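About Westhorpe

Westhorpe is a small robotics workshop run by Jarlath Kinsella and Colton Gosselin. We set up robot arms for jobs on an ordinary bench, mostly handling lab plastics such as flasks and funnels.

We hold an open day every March. It starts at 2 and visitors can stand close to the bench and ask questions while the arms are set up.

At the bench: white arms, a flask and funnel, and yellowish liquid.

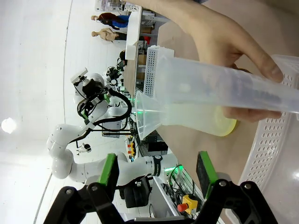
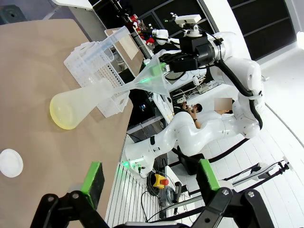
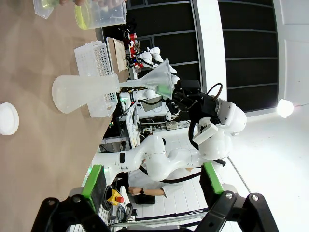 Almost 200 people came to the last one, many of them from schools in Pravville. We take groups of up to 30 at other times of the year - please write to us first. A group visit lasts a morning and costs 800 for the whole party, with tea included. Colton leads most of them and Jarlath looks after bookings.

The workshop is closed on Sunday. Parking is behind the building, next to the Vunine depot.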